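Kitchen & Table > Cleaning How-Tos > Everyday Surfaces

Wiping down a light-colored table after fruit

We eat a lot of citrus in this house once February comes, and most of it gets peeled right at the table, which means I have had plenty of practice at getting sticky juice off a pale top. It took me a while to settle on a routine, and I'm happy to pass it along!

Start by moving everything you can. Fruit, mail, keys, the lot – or at least slide it all to one end and work on the other. Brush the crumbs and bits of peel into your hand before anything wet touches the table, or you will just be pushing them around in circles.

Next, take one wet wipe and fold it in half, then in half again. Go along the grain in long strokes, turning to a clean side whenever the one you're using looks gray. For a dried spot of juice, lay the wipe flat on top and leave it for 5 minutes (I go and put the kettle on), and it should lift without any scrubbing.

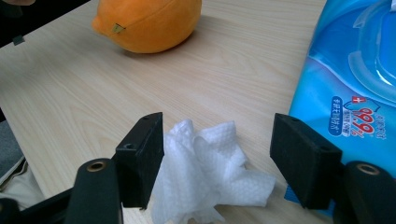 Close the lid of the pack as soon as you've pulled out what you need. I used to forget this all the time, and half of a big pack of Ilora wipes dried out on me one summer. Pressing the flap down with your thumb until it feels snug all the way around is enough.

Finish with a dry cotton cloth, especially along the edges, where dampness likes to sit. If the top still feels tacky, go over it once more with a cloth wrung out in plain warm water and dry it again. My old table from Bresden needed that second pass nearly every time, and I suspect years of polish had something to do with it.

Tagged: tables, citrus, wipes, quick cleanups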